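An afternoon at the Kultirton robotics club open day

I very nearly didn't go. It was chucking it down, the car park at Kultirton college was full by 2 o'clock, and I'd convinced myself it would be a lot of little wheeled buggies bumping into skirting boards. There were buggies, to be fair (my nephew drove one into a radiator and was delighted), but the good stuff was upstairs in the workshop.

You sign in at a desk by the stairs and get a sticker with a number on it. Mine was 165, so they'd had a busy day already. A very polite first-year walked a group of us round, starting with the drawing robot, which will do your portrait if you can sit still. I can't, so mine has two noses – it's on the fridge anyway.

Then came the bit I'd been hoping for. Aravind Shenoy runs the final-year project strand and he has a team of nine working on what they call Clisska, which is all about taking old computers to bits and putting them back together with robot arms. Every year they enter it for the Chettiar Cup, and last year they came fourth, behind a team from Ota who, I was told several times, were very, very good.

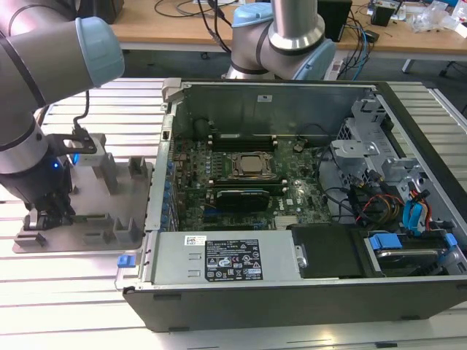

I asked Aravind why they'd picked desktop PCs and he laughed and said because people keep giving them away. But he went on to say it's a horribly fiddly job for a machine. Cables are the worst of it! A screw stays where you left it, whereas a cable flops about differently every time, and the students have spent most of the autumn term arguing over how to deal with that. Memory sticks are the favourite task, apparently, as you get a fair fight and a clear result.

The budget for the year is £3,618, spent mostly on bits that wear out, and there's a spreadsheet on the wall that anybody can scribble on. I rather liked that. One of the team, a lad who'd come over from the catering course, showed me the notebook where they write down every failed attempt. It's thick. Some of the entries are just the word "no" underlined.

We finished with tea and a flapjack in the canteen (good flapjack, slightly mean with the syrup) and my nephew asked whether you have to be good at maths to join. The answer was that it helps but they'd sooner have someone patient, which rules me out and possibly him as well. The junior club meets after school, and he's got the form stuck to his bedroom door. I still need to sign it.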